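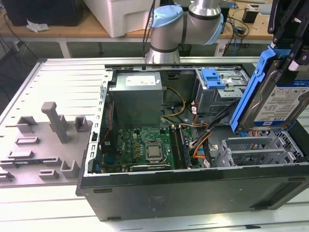
Joelle Bitar wrote in to say she'd let a robot swap her hard drive the day it can find the screw she dropped under the bench, and not before. Fair enough! I'm a bit more hopeful (only a bit). A drive in a plastic caddy is a good chore for a machine, with one part and one place for it to go. Cables are where I'd still want fingers. My tip, whoever does the lifting: shut down, unplug at the wall, then lay the tower flat with the open side up. Take a phone photo of the plugs before you pull any. I skipped that once and lost 16 minutes to one SATA cable.

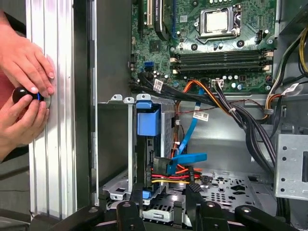
Drive cage and cables, with two hands on the knob.

Push each plug in straight, and never tug on the wires. Next up: dusting the fans.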